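Pulldale support / Flallel Racer / Ticket 600

Subject: Progress lost and steering drifts left after the December update
Opened by: Tùng Lưu
Platform: Android phone, also tried on a tablet
Status: Closed, follow-up filed

Tùng Lưu wrote:
After the update my career mode went back to the start of the Skallska cup. I had finished that cup and was on the second race of Hầu Pass. Coins and garage are fine, all my cars are still there with their paint. Only the cup progress is gone. Also the car pulls to the left on every track when I use tilt steering. With the on-screen buttons it drives straight.

Support replied:
Thanks for the report. Please open Settings, then Account, and tell us if the cloud save line says Synced or Local only. Do not press Restore yet. For the steering, please tell us which sensitivity you use and if you ran calibration after updating.

Tùng Lưu wrote:
It says Local only. I was signed in before, I did not sign out myself. Sensitivity is 9. I did not calibrate, I did not know it was needed again.

Support replied:
The update signs some players out if the game was open in the background while it installed. The game then starts a new local save for the cups but keeps the garage, which is stored separately. Your older save should still be in the cloud.

Steps given to the player:

1. Close the game fully from the recent apps list.
2. Open it with Wi-Fi on and wait at the title screen for 10 seconds.
3. Go to Settings, Account, Sign in. Use the same account as before.
4. When the game asks which save to keep, pick the one that shows Hầu Pass.
5. Start any race and quit from the pause menu. This writes the save to the phone.

Tùng Lưu wrote:
Step 4 did not come up the first time. It signed me in and still showed Skallska race one. I closed it and did it all again on mobile data and then the question came up. Picked Hầu Pass. Cups are back. The tablet shows the same now.

Support replied:
Good. We have seen step 4 skipped on some Wi-Fi networks when the connection to the save server times out. I have added your note to the internal bug. On to the steering.

Tilt calibration is reset to factory values by the update. Hold the phone the way you hold it when you play, go to Settings, Controls, Calibrate tilt, and keep still until the bar fills. Then set sensitivity down to 2, drive a lap of the test oval, and raise it one step at a time.

Tùng Lưu wrote:
Calibrated on the couch, drives straight. At higher settings it still wanders a little on the long straight but it did that before the update too. I left it at 5.

Resolution: Cloud save restored by second sign-in on mobile data. Steering fixed by calibration. Missing save prompt filed as a separate bug.

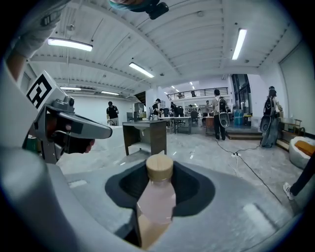 Related tickets

Flallel Racer: ghost car does not load in time trial
Flallel Racer: engine sound cuts out after an ad
Flallel Racer: cannot change account on tablet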